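Brardale Robotics Club
Minutes of the December meeting

Meeting opened at 6:40 p.m. in the Vernness building, upstairs room. Teodoro Peñalver in the chair. Minutes of the previous meeting were read and accepted with one correction: the spare wrist cable was ordered by the software group, not the hardware group.

1. Budget

The balance stands at $3,951 after the room fee. The hardware group asked for $600 to replace two finger modules on the gray hand. Members agreed to $400 now and will look at the rest once the Brastthorpe entry fee has been paid. The club is still owed $300 from the summer demo day. Teodoro will write to the organizers again.

2. Brastthorpe competition

The rules for the parts handling event are out. Teams must take mixed car parts from a shelf and place each one in the correct crate. Parts can be any shape and will not be shown to the teams in advance. No one may touch the robot or the shelf during a run. A dropped part may be picked up by the robot if it lands inside the tape, otherwise it counts as lost.

Two members asked if the crate labels would be machine readable. The rules do not say. The question will be sent in with the entry form.

The club will enter one team under the name Cabello, same as last year.

3. Progress on the picking task

The group has moved from boxes to real parts. Large trim pieces are harder than small ones. The fingers close well enough, but a long panel turns in the grip when the arm speeds up, and the planner still treats every part as if it were a block. The software group wants to slow the wrist down for anything over a set length. The hardware group would prefer rubber pads on the fingertips. Both will be tried – pads first, as they are cheap.

Hubcaps were discussed at some length. A gripper can take one by the rim, but the clips around the edge confuse the grasp finder. It was suggested to leave part of the rim over the edge of the shelf so the thumb can get under it. Others pointed out that we will not be setting the shelf at the competition. Agreed to practice both ways and write down the results separately.
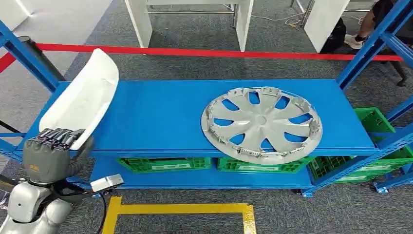 4. Practice area

The blue shelf and the green crates stay where they are until the competition. Anyone who moves the shelf must put it back in the same position and run the calibration again. The red rope stays up whenever the arm is powered, and visitors stay behind it. New members asked what the yellow tape is for. It is our own practice boundary and will be measured again when the official floor plan arrives.

Cables near the stands need to be taped down. The hardware group will do this before the next practice.

5. Recording of runs

Logs are being saved under different names on different laptops. From now on each run gets the part name, the run number and the initials of the operator. Failed runs are to be kept as well. The software group will set up the shared folder.

6. Other business

A request for a short talk to the middle school class was accepted. The small arm will be used, with foam parts only.

Action items

Teodoro: letter about the demo day money, entry form, question about labels.
Hardware group: fingertip pads, cable taping, order for finger modules.
Software group: wrist speed limit, shared folder.

Meeting closed at 8:15 p.m.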